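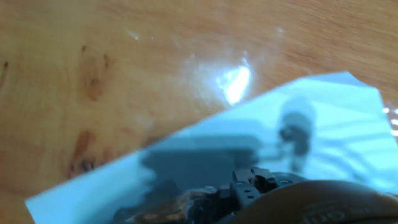
阅览室的木桌桌面

关于我们

Ranham 乐谱馆从事合奏乐谱的租借、整理和重新制谱。我们的用户主要是业余管弦乐团、管乐队、合唱团、中小学乐团和音乐教师。馆址在 Skellunwood，另在 Vandov 设有一个取还点。

目前馆藏可借曲目 3309 种。一种曲目指一套完整的演出材料，包括总谱和全部分谱；合唱作品则包括指挥用谱和歌谱。单独的独奏谱、练习曲和教材不计入这个数字，它们放在阅览室的开架区，只供馆内翻阅。

登记在册的团体用户有 446 个。其中合唱团最多，其次是管乐队和学校乐团，完整编制的管弦乐团所占比例较小。个人用户不在此列，个人可以进馆阅览、预约试奏室，但不能借出整套分谱。

我们的由来

本馆最初是一家乐器行的附属业务。当时店里卖管乐器和配件，也代订乐谱。顾客中有几支乐队排同一类曲目，各自买谱，演完以后收进柜子，几年不用一次。店里先是替他们互相转借，后来干脆把谱子集中到一处，贴上标签，按次收一点费用。

乐器业务停掉以后，租谱的部分保留下来，沿用 Ranham 这个名字。头几年没有像样的目录，查谱靠一本硬皮登记簿和几盒卡片。登记簿里的曲名写法很不统一，同一首序曲有时按原文记，有时按译名记，有时只写“那首三拍子的”。这本登记簿现在还放在前台，偶尔还要翻出来核对早期入藏的谱子。

后来本馆接收了三批数量较大的旧藏。第一批来自一支解散的铜管乐队，以进行曲和赞美诗改编为主。第二批来自一所合并撤销的中学，多为弦乐合奏和初级管弦乐谱。第三批来自 Vandov 的一个合唱协会，内容包括清唱剧歌谱和大量手抄的民歌编配。Vandov 取还点也是在接收这批谱子时设立的，协会原来的活动室腾出了一间给我们用。

现在的馆址原是一处纺织品仓库。楼层承重够用，窗户朝北，适合存放纸张。底层是收发和前台，二层是书库，三层是阅览室、制谱室和两间试奏室。楼内有一部货梯，轮椅用户可以乘货梯到三层，请到前台说一声，我们来开门。

馆藏范围

管弦乐部分以古典和浪漫时期的常演曲目为主，包括交响曲、序曲、协奏曲伴奏和组曲。我们注意收集适合小编制演出的版本，例如双管改单管、省去第三和第四圆号的缩编谱。缩编谱在目录中单独标注，借出前请核对本团编制。

管乐部分分为英式铜管乐队和混合管乐团两类。两类乐队的编制和移调习惯不同，目录中分开编号。部分老谱的次中音号和上低音号分谱同时备有高音谱号和低音谱号两种，部分只有一种，条目里会写明。

合唱部分按声部分类：混声、女声、男声、童声，以及不分声部的齐唱。伴奏形式也作为检索项，可以选择无伴奏、钢琴、管风琴、弦乐或乐队。歌词语言写在条目第二行。有中文配词的作品目前不多，我们在逐步补充，配词由译者授权后才收入。

弦乐合奏部分供学校使用较多。每套谱子标有难度，从一级到六级。这套分级是本馆自己定的，主要看把位、调号和节奏，与考级标准没有对应关系。带学生的老师如果拿不准，可以先借一份总谱和一份第一小提琴分谱回去看，不收租金，一周内归还即可。

室内乐只收三重奏以上、管乐五重奏以下的常用组合。更大的管乐八重奏、十重奏归入管乐团目录。爵士大乐队谱本馆没有系统收藏，零散的几套放在附录里。

我们不收流行歌曲的网络扒谱，也不收没有版权说明的复印谱。早年接收的旧藏里混有复印件，整理时已经抽出，不外借。

目录与编号

馆藏目录使用 Rudd 编号。Rudd 是本馆自己编制的一套分类法，最早用于卡片目录，名称取自书库所在的那条街。每个编号由三段组成：第一段字母表示合奏类型，第二段数字表示编制大小，第三段是入藏顺序号。

用户不需要记住编号规则，按曲名、作曲者、编制或时长都能检索。但借谱单上请务必填写 Rudd 编号。同一首曲子馆里常有两三个版本，小节号和排练记号各不相同，只写曲名容易发错。

每个条目通常包含以下内容：曲名和原文曲名，作曲者和改编者，编制，时长，出版来源，分谱数量，纸张开本，以及备注。备注栏记录谱子的实际状况，例如“长笛二第 3 页有修补”“定音鼓谱为手抄”“弓法按前一用户标注，未擦除”。时长以实际演奏为准，来自用户归还时填写的反馈单；没有反馈的，用总谱上印的时长，后面加星号。

目录每年更新两次。新入藏的谱子在完成清点和装袋之前不进入目录，所以有时我们在通讯里提到了某部作品，目录里却还查不到。遇到这种情况可以写信询问进度。

借谱办法

团体首次借谱需要登记。登记表一页，填写团体名称、联系人、排练地点、大致编制和送谱地址。学校由校方盖章，其他团体由负责人签字。登记没有费用，也没有有效期，联系人更换时请通知我们。

借谱单最好在第一次排练前六周交来。旺季是圣诞前和春季音乐会前，常用曲目往往提前半年就订满了。如果想借的谱子已经借出，可以排队等候，也可以请我们推荐编制和难度相近的作品。

标准借期为三个月，从发出之日算到寄回之日。需要延长的，在到期前两周提出，后面没有人预约就可以续。续借一次为一个月。

租金按套计算，分为小型、中型、大型三档，依据是分谱的数量，与作品名气没有关系。仍在版权保护期内的作品，租金之外还有演出许可费，这部分由本馆代收后转给权利方。各档价格见价目表。学校乐团和成员均未成年的合唱团，租金减半，许可费不减。

取谱有三种方式：到馆自取、在 Vandov 取还点领取、邮寄。邮费由借谱方承担，寄出和寄回各付一次。大型清唱剧歌谱一套常常要装好几箱，建议自取。Vandov 取还点没有库存，所有谱子都从 Skellunwood 运过去，每两周一趟，交单时请把这段时间算进去。

收到谱子以后，请在三天内按清单核对。清单夹在总谱封面里，分谱张数逐项列出。缺页、错页请马上告诉我们，过了这个时间，缺失部分按借出后遗失处理。

使用时的几项要求

标注一律用软铅笔，不要用圆珠笔、荧光笔和可擦笔。可擦笔的痕迹在低温下会重新显出来，冬天运输途中就可能发生。

归还前请擦去本团的标注。弓法和呼吸记号如果写得清楚，可以保留，在反馈单上注明。删节、反复次数、指挥的个人提示都要擦掉。

翻页不便的地方可以自己复印一页贴在旁边，演出结束后连同复印页一起还给我们，由我们销毁。不得复印整份分谱留存。

不要用透明胶带修补。谱子撕破了就原样夹好寄回，修补由我们来做。胶带几年以后会发黄变脆，揭下来时常常带走一层纸面，修起来比原来的裂口麻烦得多。

遗失一份分谱，收取重新制作或补购的费用。遗失总谱，按出版社现价赔偿。已经绝版、无法补购的，由双方商量，通常按制谱工时计算。

制谱与修谱

制谱室承担两类工作。一类是馆内自用，把破损严重的手抄谱和油印谱重新录入、校对、印刷。另一类接受外部委托，包括从总谱抽取分谱、移调、改编制、为老谱补排练记号。

委托制谱先报价后开工。报价需要看到原谱，可以寄复印件或扫描件，照片也行，只要每一行谱都能看清。工期根据页数和字迹而定，一首短序曲的全套分谱一般要三周。受版权保护的作品，委托方须先取得改编许可，许可文件随订单一并交来。

校对分两遍。第一遍对着总谱逐行看音高、时值和力度；第二遍由另一人只看分谱，检查翻页位置、长休止的小节数和提示音。翻页是我们花时间最多的一项。排版软件给出的自动分页，很多时候会让演奏者在快速经过句中间翻谱，这些地方都要人工调整，有时宁可让一页留出半页空白。

印刷用米色无反光纸，分谱开本比普通办公纸略大，在谱架上两米内能看清。合唱歌谱为骑马订小册，方便手持。需要大字版的演奏者可以单独提出，大字分谱不加收费用，只是要多留一周。

修谱以补边、换脊和清洁为主。补纸用薄皮纸和淀粉浆糊，日后可以用水揭开。水浸和发霉的谱子先隔离放置，确认干透以后再处理。私人收藏的乐谱也可以送来修，请先来信说明情况，不要直接寄件。

阅览室与试奏室

阅览室对所有人开放，不需要登记。开架区有工具书、曲目指南、作曲家全集的一部分、各类教材，还有几种音乐期刊的过刊。闭架谱子可以凭编号调阅，每次限三套，上午十点和下午两点各取一次。阅览室可以用铅笔和电脑，可以拍照供个人研究，版权期内的作品除外。饮料请放在门外的架子上。

阅览室的桌子够大，能把一份对开总谱完全展开。需要同时摊开多个版本作比较的读者，可以提前预约占用整张桌子。

两间试奏室供用户试谱。大间有一架立式钢琴和谱架，可以坐下一支弦乐八重奏；小间适合独奏和二重奏。每次使用一小时，到时没有人等候可以接着用。试奏室不供日常练琴和授课。打击乐器请先问过再带来，楼下是办公室，白天的隔音不够。

团体用户可以申请“读谱晚会”：选几首没演过的曲子，在晚上七点以后借用一层的收发厅视奏一遍，再决定借哪一首。收发厅的椅子有限，人数多的乐队请自带谱架。

与学校的合作

学校是我们来往最频繁的一类用户。每个学年开始前，本馆给签约学校寄一份推荐曲目单，按乐团的编制和程度挑选，每份都不同。编制不齐是学校乐团的常见情况，比如有九支长笛而没有双簧管，有大提琴而没有低音提琴。我们备有一批可替换声部的谱子，双簧管声部另配单簧管谱，低音声部同时给出大管、大提琴和大号三种写法。

本馆还有一项小额资助，给刚成立的学校乐团使用，每个乐团每学年可免租金借谱 5 套。申请条件有两条：乐团成立不满两年，有固定的排练时间。十月受理申请，由指导老师写一页说明即可，不需要演出录音。

每年春天在 Skellunwood 举办一次学生合奏日。参加者分成管乐、弦乐和合唱三组，上午分组排练，下午在礼堂合练，傍晚给家长演一场。名额为 200 人，按报名先后录取，谱子提前一个月寄到学校。合奏日不设评奖，也不要求学生会演奏全部段落，初学者有简化分谱。

教师可以报名参加馆里的谱务课，一年两期，每期两个下午。内容包括怎样清点和编号、怎样标弓法、怎样读版权页、怎样给小乐团删改声部。课上用的都是破损待修的真实谱子，结束时每人能修好几页。

捐赠乐谱

我们接受捐赠，但书库空间有限，需要挑选。优先接收的有三类：分谱齐全的合奏作品；本地作曲者和本地乐团的手稿、手抄谱；已经绝版的改编版本。钢琴独奏谱、歌曲集和教材目前不再接收，建议转给附近学校或旧书店。

捐赠前请先寄来一份清单，写明曲名、编制和大致份数。缺一两份分谱不要紧，我们可以补。发霉和虫蛀的谱子请特别说明，并且单独装袋。

捐来的谱子由本馆清点以后寄回确认单。决定不收的部分，可以由捐赠人取回，也可以授权我们转赠或出售，售出所得用于购买修谱材料。整批捐赠会在目录里保留来源，备注栏写“某某乐队旧藏”。捐赠人不希望公开的，告诉我们就不写。

人员与经费

本馆员工分为三个组：收发与目录、制谱与修谱、学校事务。收发组同时负责书库和 Vandov 取还点的运送。制谱组中有两位只在下午上班，有关报价的来信一般在下午回复。

日常经费来自租金和制谱收入，学校资助一项另有专款，两边账目分开。每年的收支简表贴在前台旁边，也可以来信索取。租金上一次调整以后，各档价格没有再变。

开放时间与联系

前台早上九点半开门，下午五点关门，中午不休息。阅览室比前台晚半小时开放，关闭时间相同。八月闭馆两周清点书库，期间可以还谱，不能借谱，来信会在恢复开放后按顺序答复。

Vandov 取还点每周开放两个下午，只办理领取和归还，不接待咨询。当地假期时开放时间有变动，前往以前请查看通知页。归还的谱子可以投入门口的铁箱，箱口能放进标准谱袋，成箱的请等有人时交接。

查询馆藏、借谱和续借，请写给收发组；委托制谱和修谱，请写给制谱组；学校资助、合奏日和谱务课，请写给学校事务组。来信请注明团体名称，已有借谱记录的请附上借谱单号。

相关页面
馆藏目录
价目表
团体登记表
Rudd 编号说明
Vandov 取还点开放通知
学校资助申请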